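October 4, 2018

Kitchen season is on!

I've been grinning since we locked up last night, so forgive me if this one rambles. Our robotics club has picked its project for the year, and it's a toy kitchen. The arm has to learn to do small chores in it: open the oven, shut the oven, move a bowl, turn a knob. We have until December to get five chores working well enough to enter the Prilano student challenge, and I already have opinions about every single one of them.

For anybody who followed along last year, yes, the arm is still called Fumo. The software is new, though. The old code (Skumus, may it rest) had grown so many patches that adding a chore meant breaking two others, so we started over in September with a clean folder and a big pot of coffee. The new one is called Mazurek because Baoshan Bai was eating one when we had to type in a name.

Most of the first meetings went into the oven door. I love the oven door. It looks like the easiest job in the world and then you try to write it down for a machine. The handle moves along a curve as the door tips forward, so if the arm pulls in a straight line it ends up fighting the hinge. We wrote a little arc for it to follow, and then rewrote it, and then somebody pointed out that our arc was upside down. Good times! 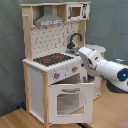 Baoshan Bai thinks we should forget about hand-written arcs and just guide the arm through each chore 40 times, record the lot, and let the program work out the curve by itself. I was against this for an entire evening. Then I sat down and did a few runs by hand, and I have to admit it feels great. You get a rhythm going. You also learn how sloppy your own wrist is, which was humbling for someone who used to frost cakes for money.

So the plan now is a mix. Hand-written moves for getting near the thing, recorded runs for the fiddly part at the end. We keep a notebook of every run, good or bad, with the starting position of the arm and who was driving. My handwriting in it is terrible and I have been spoken to.

Next up is the sink. A steel bowl goes in the basin and the arm has to lift it out and set it on the counter without clipping the faucet. I want to come in low from the front, and half the club wants to come straight down and slide out sideways. We may try both and let the notebook decide. Shiny bowls are also a pain for our vision code, so there's a whole separate argument about lighting that I'll save for another post.

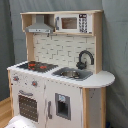 Have you tried gripping the bowl by the rim instead of around the outside, asks a reader who signs as Teapot in the comments on my last post. We have, Teapot, on paper! The trouble is that the rim grip needs the fingers lined up much more carefully, and we aren't that careful yet. It's on the list for after the knobs.

More when the bowl is out of the sink. If you build something like this at your own school, write to me, I want to hear about your oven door.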